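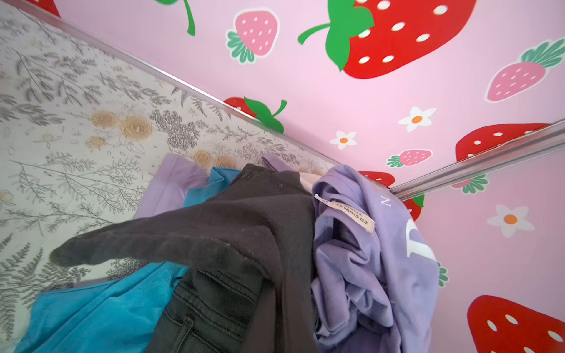
Curkthorpe House kitchen redo, notes from our meeting on 10/2/20

Okay, I said I'd type these up, so sorry if I wandered off a bit! It was me, Olesia Hrytsenko and Tane Cartwright, and we met in what's left of the breakfast room.

Last meeting's notes: fine with everybody. Tane wants it on record that he never agreed to the yellow pantry door. Recorded.

Cabinets. The Holtard quote came back at $3418 for the lowers and the tall pantry unit, delivery included but no hinges (I had to call twice to find out about the hinges). Olesia likes the Lorkitz doors better and so do I, but they can't deliver until January and she's tired of washing dishes in the tub. We went with Holtard. I'm placing the order, Olesia is sending me the final measurements for the sink wall first.

Floor. We argued over this one for a while. Tane brought two cork samples and we stood on them in our socks, very scientific. The darker one won. He'll pick up 7 boxes and keep the receipts, since any unopened ones can go back.

Lighting. I still love the Maeng pendant over the table! At $1349 it's a lot of lamp, and Olesia asked if we could find one secondhand. I'll look. If I come up empty we talk again, and Tane says he'll rewire the old schoolhouse globe either way.

Backsplash. Didn't really get to it. Olesia wants plain white tile run all the way up to the shelf, I want it to stop at the window trim. Carried over.

Other stuff: the fridge goes on the left of the back door, final answer. Tane needs the key to the side gate. Paint chips are in my car if anyone wants to see them in daylight.

Next meeting once the cabinet order is confirmed, my place, I'll make soup.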